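Soft Pads, Stiff Pads, and a Lot of Small Shiny Things

I have been waiting to write this one up! The new finger pads for my hand-held gripper came in the mail in May, and I have hardly put the thing down since. If you've been reading for a while you know I spent most of the winter complaining about small parts. Blocks, fine. Mugs, fine. Anything thinner than a pencil and I was chasing it across the table like a kid with a slippery noodle.

The short version is that I now have two sets of pads to compare. One is the Biltelari set, which is soft and squishy and grabs onto everything. The other is from Mallau, and it's a good bit stiffer, with a texture you can feel with your thumbnail. Both bolt onto the same brackets (thank goodness, because I was dreading another evening of drilling). Swapping a pair takes me 7 minutes if I don't drop a screw. I usually drop a screw.

My first round was on the workbench with washers and bits of cable, and it was kind of boring. The Mallau pads won, the numbers were close, and I didn't learn much. Washers are all the same shape. I wanted things that bend, things that roll, things with a hole in the middle, things that are heavy on one end. So I went for jewelry and hair stuff, and everything got a lot more interesting.
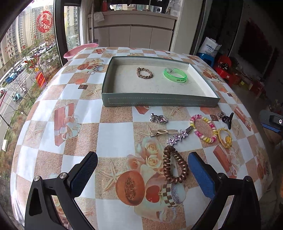 Thin objects on cloth are a completely different game from thin objects on a hard top. On a bench you can slide the fingertips down until they touch and then just close. On a tablecloth the pads want to pinch the fabric too, and up comes a little tent of cloth with your object riding on it. The coiled spiral hair tie was the one I expected to be easy, and with the soft pads it really was, because you can squeeze it anywhere and it squishes into shape. The silver clip with the purple stars was much fussier. Come at it across the narrow side and it's fine, but try to take it end to end and it wants to spin. I also like having the box lid at the back as a place to drop things, since even a shallow edge makes you lift properly before you move over it.

I did 301 grabs over the whole test, which sounds like a lot until you have good music on. The stiff pads were better on anything flat with a hard edge. You can feel the edge catch through the handle, and once it catches it stays caught. The soft pads were better on everything round or stretchy, and they forgave me for coming in at a bad angle, which I do all the time late at night. What surprised me was the wear! After the last session the soft pads had 3 tiny nicks along the tip, all from metal clasps, and the stiff ones looked brand new.

The other thing I played with was the opening width. My controller is the little Zeleke board, and it lets you set a hard stop for how wide the fingers are read as open. I had always left it at the maximum. For small items I pulled it in to 26 millimeters and the readings got so much smoother, probably because I wasn't using only the last little sliver of the range anymore. It's one line in the settings file and I'm a bit embarrassed it took me this long to try it.

Camera placement is still a work in progress. When the fingers are nearly closed they hide whatever is between them, and with a thin charm that means you're working half blind for the last bit. I tried tilting the mount down one notch and that helped up close, but then I lost the far side of the table, including my drop spot. I went back to the old angle. There's a wider lens on the Gukville forum that a few people seem happy with, and I'm going back and forth on ordering it.

For now I'm running a mixed pair, one soft and one stiff, and I love it so far. The stiff side acts like a little wall and the soft side pushes the object into it. I haven't run the full test on that setup yet, so don't go buying both sets on my word! Bracelets are up next, starting with the beaded ones, and I want to redo the bench washers with the narrower opening as well. If you've tried mixed pads on your own gripper, leave a comment and tell me which side you put the soft one on.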